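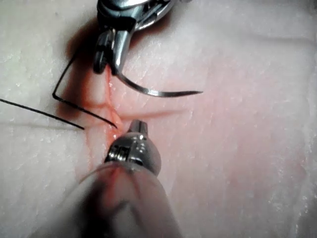 What Is a Subscription, Anyway?

Reading time: 2 minutes

Have you ever seen a box land on your porch and heard a grown-up say, "Oh, it's my subscription!"? I love that word. It's a long one, but it just means you've agreed to keep paying for something, and the company has agreed to keep sending it.

When I was eight I subscribed to a puzzle club called Ultano. Every month I got an envelope with a puzzle in it – and every month $8 came out of my allowance jar. I didn't think about that second part very much!

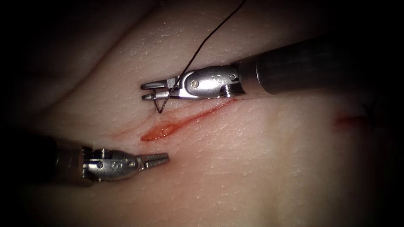
A subscription always has two sides, the sender and the payer. You promise the money, and they promise the stuff. I like to think of the two metal tools over that pad, one coming from the upper right and one from the lower left, with both tips pointing to the middle. The middle is the deal, and both sides have to get there.

So what happens if you get bored? You cancel, which means you tell the company to stop. Some companies want to know before a certain day. My puzzle club wanted to hear by the 15th, and I told them too late in June, so I got (and paid for) one more puzzle. It was a picture of a turnip.

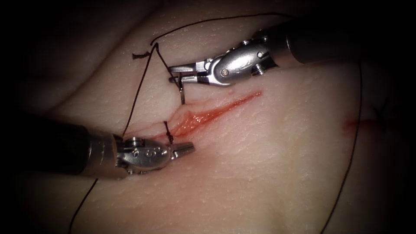 Two robotic surgical instruments at work over a training pad.

Before you say yes to any box, ask a grown-up to help you find three things: the price, how often it comes, and how to cancel. Watch out for the words "free trial" too. A lot of trials turn into paying ones all by themselves, so put the last free day on the calendar.

Filed under: Money & Mail, Kids Explain-It Corner

© 2018 Plelldale Pages | Contact | Back to top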